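# Pukolance desktop card organizer

Rating: 3 out of 5

I bought the Pukolance tray to sort foil-faced cards at a desk that also has to hold a laptop. It replaced a Grumaveo plastic box with a hinged lid, which held more and was slower to use. The notes below cover two months of use, mostly in the evening, on a flat desktop.

**Construction**

The organizer is an open-topped wooden tray with thin wooden partitions set in rows. It arrived assembled. The partitions sit in cut grooves and are glued at the ends only. One of mine had a visible bead of dried glue at the base, which came off with a fingernail. The outer corners are square and tight. The brown finish is even on the outside walls and thinner down inside the slots, where a brush evidently doesn't reach well.

There is no lid, and there are no feet. On a smooth desktop the tray slides when a card is pushed in at an angle. I put 3 adhesive felt dots under it, which made the sliding worse, and then swapped them for rubber ones. Rubber should have been in the box.

**Fit**

Slot width is generous for standard cards. A bare card can stand on edge or lie flat in the slot. A card in a soft sleeve also fits. A rigid case does not fit in any slot, and the product page is vague on this point.

Standing cards lean. With a single card in a slot the lean is considerable, and a glossy card will sometimes slip down until it lies flat. A fuller slot holds its contents upright much better. Anyone planning to keep one card per slot should expect to straighten them now and then, or cut a small wedge of card stock for each slot.
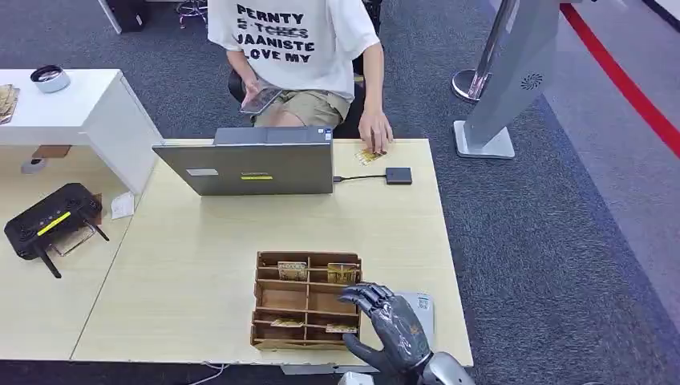 Gold-faced cards show every fingerprint, so the main thing I wanted was to be able to pick one up by its edges. Upright, this works well. The partitions are low enough to leave part of the card exposed, and finger and thumb reach it easily. A card lying flat is harder to get out. The slot walls leave little room for a fingertip beside it, and I usually end up tilting the tray. A shallow notch in each partition would fix this.

**Footprint**

The tray sits comfortably in front of or behind an open laptop on a desk of ordinary depth. It does not fit beside one if a power adapter and a mouse also need space. I moved my adapter to the far right and left the tray in the center, and overflow cards go on a side table.

**Wear**

The finish has not rubbed off onto any cards. The partition edges were slightly rough when new, and I went over them with fine sandpaper, taking care to blow out the dust before loading. One partition has loosened at one end since then and rattles when the tray is carried. It still holds. Sallville, the shop I ordered from, offered a replacement by email and asked for a photo of the joint. I have not sent one yet.

**Compared with the Bach tray**

The Bach version is similar in layout and costs more. Its partitions lift out for cleaning, and the base is lined. It is also heavier, so it stays put. For cards that are handled every day I would pay the difference. For a small set that gets sorted occasionally, the Pukolance is adequate once it has rubber feet.

Capacity is given as 50 cards. I reached that with bare cards and fell well short with sleeved ones.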